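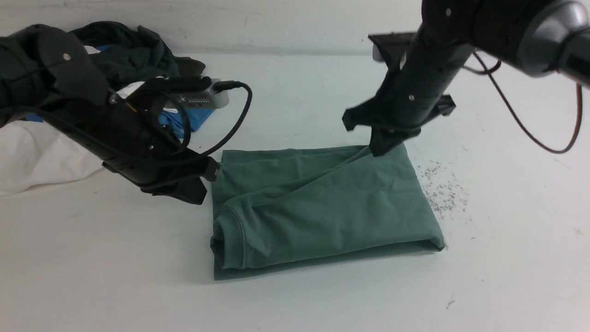 Folding station check, Gredthorpe sorting room, 2 January 2024. Checked by Feven Adugna against the Wurik garment handling sheet, issue 4. The worktop was inspected with garments on it, as the sheet requires. A folded green T-shirt in the middle of the white surface was used for items 1 and 2, and the unfolded pile towards the back for item 3.

**Key:** P = pass, A = action needed, N = not checked

## Section A – Worktop and garments

- [x] **1. Space around the folding area – P.** Working space in front of the folded item is adequate. Pile is kept back from it.
- [x] **2. Fold quality – P.** T-shirt is a compact rectangular bundle. Part of the ribbed collar shows at the left edge, near the bottom. The sheet allows this for storage but not for display. Surface creases are acceptable, as this grade is not pressed.
- [ ] **3. Unfolded items separated by colour – A.** Dark, blue and white pieces are together in one pile. The sheet asks for white to be kept apart from anything dark. Low risk with clean dry stock, but new dark items can mark white cotton if either is damp. Separate before the next batch.
- [x] **4. Size and care labels – P.** Labels to be left attached and not cut back. Where a label hangs outside the garment, turn it in before the final fold.

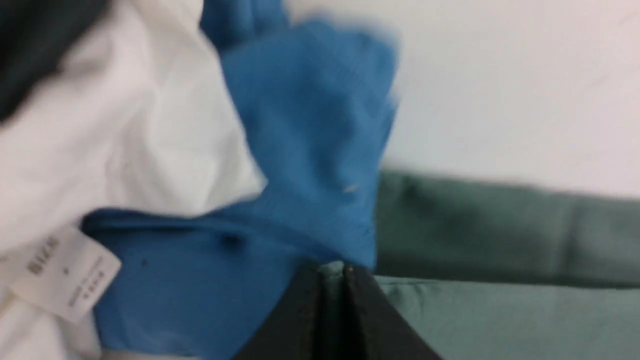
Loose labels are to be reported, not pulled off. A label that comes away goes in the labels envelope with the batch number written on the front.

- [ ] **5. Lint and marks – A.** Blue items to be looked over under the bench lamp and brushed before folding. Any spot that does not brush out goes to the Antoniuk wash bin.

## Section B – Seams and cuffs

- [x] **6. Cuff seams on long-sleeved items – P.** Run a thumb along the join. Slight puckering is acceptable; open stitches are not.
- [x] **7. Sleeves laid flat before folding – P.** Smooth from shoulder to cuff.
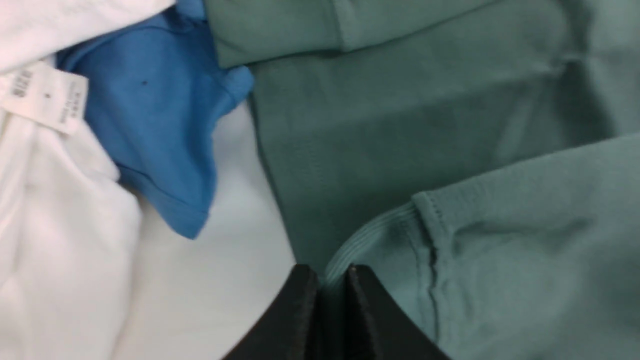
## Section C – Room

- [x] **8. Walkway to the door – P.** Width measured at 2 points, both within limits.
- [ ] **9. Shelf fixings – A.** One bracket on the Getton rack turns by hand. Top shelf not to be loaded until it is tightened.
- [ ] **10. Extinguisher tag – N.** Cupboard locked at time of check.
- [x] **11. Lighting at bench – P.**

Items 3, 5 and 9 to be closed by the supervisor and initialled. Item 10 carried over. Next full check in March.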